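I have been putting off the junk drawer since June, and I've come around to the idea that we should all stop feeling guilty about ours. My sister keeps sending me tidy-home videos (she means well!) where every battery has its own little slot, and I watch them and think, who has the evening for that?

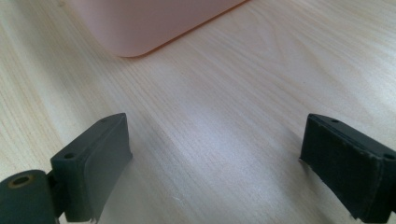 Solange Pelletier wrote in to say I'm kidding myself, that she lost 19 keys' worth of sanity to a drawer like mine, and that one hour with the trash can fixed it for good. Fair enough, Solange, but I bet you've bought a tape measure twice since.

What bugs me is the idea that every object needs a decision today. I kept a curtain hook for 24 years, through three apartments, and last winter I finally needed it.
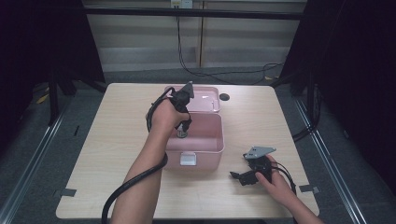 My rule now is pretty loose. If it's small, if it's metal and if I can't name it, it stays. A pink box with a latch and one silver fitting in the bottom looks just fine to me, and I'd leave the lid up so I remember it's there. The dead pens can go, though, and so can the takeout menus from Niston.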